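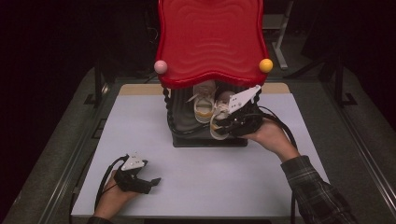 Nogueira Small Storage
@nogueirasmallstorage

Children's shoe storage, a thread. Mostly about toy-sized racks with a canopy on top, and what they do to the shoes you put in them. 1/16

Terms first. By canopy I mean the moulded roof piece. Base is the box at the bottom. Posts are whatever joins the two. Rack, cubby and cabinet get used for the same object in shop listings, so ignore the name and look at the opening. 2/16

The opening is the only dimension that matters for daily use. Sellers give overall height with the canopy on, and the canopy can account for a good part of that. Measure from the top of the base to the underside of the roof at its lowest point. 3/16

On a scalloped canopy the lowest point is the bottom of a scallop. Red plastic with a wavy edge looks generous from the front and then catches the heel of anything you bring in at an angle. Bring the shoe in low and level, then lift. 4/16

Small trainers can go in one upright and one lower down and tilted, and both stay within the opening. Side by side and flat takes more width than most of these toy racks have. 5/16

Laces. A loose lace hanging over the front of the base will be pulled sooner or later, and the shoe comes with it. Tuck the ends under the tongue before the shoe goes in. Tying a bow also works but takes longer and has to be undone in the morning. 6/16

White shoes with a coloured sole trim: clean the trim first, the upper second. Dirt from the trim migrates to the white if you do it the other way round. Old toothbrush, washing-up liquid, hardly any water. 7/16

Dry them outside the rack. A base box with no vents holds damp, and a canopy over the top slows things further. I leave mine on newspaper overnight with the tongues pulled forward. 8/16

Posts. The twisted sort is decorative and collects dust in the grooves. Wipe along the twist with a damp cloth wound round one finger. Straight posts take a quarter of the time. I still prefer the twisted ones to look at. 9/16

The ball knobs on canopy corners vary. Some are moulded in, some push on, some screw on. Test each with a firm pull before a child under three goes near it. If one comes away, leave it off. Pink and yellow are popular colours and exactly what a toddler will go for. 10/16

Load. I put 2 bags of rice on the base of my Hitano, 340 g each, and left them there from a Friday to the following Friday. No bowing that I could measure with a steel rule. Children's trainers are not going to trouble it. Do not load the canopy at all. 11/16

Placement. A white table shows every bit of grit that falls out of a sole, so it is a good place to sort shoes and a poor place to keep them. On carpet, put a tray underneath. Carpet also lets a light base rock when a shoe is pulled out quickly. 12/16

If it rocks: two felt pads at the front, none at the back. The slight backward lean keeps shoes in. Check the back clears the skirting board first. The Sernen base is deeper than the Hitano and needs this less. 13/16

Sizes. Up to a child's 26 goes in my rack without touching the posts, one shoe above the other. Over that the toe sticks out past the front edge. It still holds, but it gets knocked by anyone walking past. 14/16

Several people asked in March about the Clandarano with the deeper roof. I have now used one. The roof is deeper and the opening is correspondingly lower. Fine for sandals and plimsolls. High-tops have to go in on their sides, which creases the ankle. 15/16

Fitting a canopy back on after cleaning: seat both left-hand points before you press down on the right. If you press the middle first the plastic flexes and one side pops up again. Warm the roof in tepid water for a few minutes if it has been stored in a cold shed.

Measurements for the Sernen go up when I have found the calipers. 16/16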